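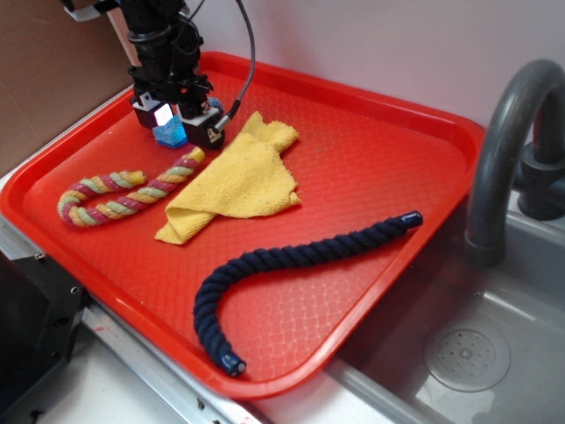 My grandmother could clear a kitchen after a Sunday lunch for eleven while conducting an argument about drains. I have been thinking about her a good deal lately, mostly while watching machines tidy up. The job on the worktop by the sink is the kind she'd have done without breaking off her sentence: a red tray with a yellow washcloth crumpled on it, a couple of lengths of rope, one striped like a stick of seaside rock and one navy, and a small blue thing that the gripper has between its two fingers. Put them away, please. It is a sentence you can say to a four-year-old. You may not get the result you want from the four-year-old either, but at least you'll both know what you meant.

I'd gone to Savgate, which rents two floors of a former carpet warehouse behind a railway station, to find out whether I might reasonably stop doing housework before I die. Felicidad Sarmiento runs the household tasks group there. She has a firm handshake and a very low opinion of promotional videos.

"Everybody asks when it will do the ironing," she said, before I had asked when it would do the ironing.

And?

"Bring a book."

The trouble, she explained, is softness. Factories worked out long ago how to be kind to robots. A car door arrives at the same spot, at the same angle, the same shape as the car door before it, and the arm that picks it up need know very little about the world beyond that. A washcloth extends no such courtesy. Drop it twice and you have two different objects. It has no proper front, its corners hide underneath it, and if you grab it in the middle it turns into something else on the way up. Rope is worse. Rope, in Sarmiento's view, is a personal insult.

Her group has a list of 50 chores, drawn up in January after a lot of shouting, and it is taped to the inside of a cupboard door so that visitors won't see it. I saw it. Three had a green dot beside them. They were putting cups on a shelf, wiping a flat surface and moving small items from a tray to a box. The last of these carried a pencilled note reading "mostly".

I watched a good many goes at it. The arm would come down over the tray with enormous tact, like a waiter approaching a couple mid-row, and stop. Then it would think. Then, quite often, it would do exactly the right thing, and I would find that I had been holding my breath over a flannel. On one run it closed its fingers on nothing at all, lifted the nothing carefully, carried it across and let go of it in the box. I have worked with people like that.

Osamu Sugawara and his daughter Nanami came at the question from the other end. They run Stirkier, a laundry that does sheets and towels for hotels, and they would very much like to be sold a robot. Several people have tried. Osamu keeps the brochures in a drawer and will read aloud from them if you let him.

The big work at Stirkier is already done by machine and has been for decades. Washing, drying, pressing, even the folding once a sheet has been fed in flat. What remains for human beings is the bit in between: finding two corners of a damp sheet in a heap of damp sheets and offering them up to the rollers. A feeder called Shota Murakami did it in front of me while looking at the clock. Nanami told me they'd had a machine on trial, a Plenix, that was supposed to find corners too. It found them beautifully on dry white pillowcases. Her customers own other things.

"It was very good at our demo," she said. "Then it was Monday."

She doesn't dislike the idea. Finding people who'll stand at a feeder all day gets harder every year, and she would happily pay for something that managed two thirds of the pile and left the awkward ones in a basket. The company wanted to sell her something that did the lot. She thinks that is where most of these schemes come unstuck, and having seen the pencilled "mostly" I'm inclined to agree with her.

Shigeru Morikawa, who spent most of his career fitting robots in bakeries and now fits them in whatever will have him, was more cheerful. He took me round Pavlović, a firm that packs bathroom fittings, where an arm was dropping taps into cartons at a pace that made my wrists ache. It had packed 1,459 by lunchtime. A person came over when it got stuck, freed the carton with one finger and went away again. That happened about 148 times a shift, he said, and everybody was delighted, as it used to be far more.

I asked whether one of these could do my kitchen.

"What's in your kitchen?"

I described it. He was quiet for a bit.

"You could get rid of some of that," he said.

There is something in this. The dishwasher didn't learn to wash up the way we do. We bought plates that would fit it, gave up on the gold rims and agreed to scrape. If a tidying machine does turn up in ordinary houses, I suspect it will strike a similar bargain, and we'll find ourselves choosing tea towels on the grounds that the robot can see them. Sarmiento wouldn't be drawn on a date. She did say that the gap between a thing working on her bench and working in somebody's home was larger than the gap between it not working and working on her bench, and then she had to go, because the rope had come round again.

I got home after nine. There was a roasting tin in the sink with a cloth stuck to the bottom of it, and I stood over it for some time with both hands out, wondering which corner to go for.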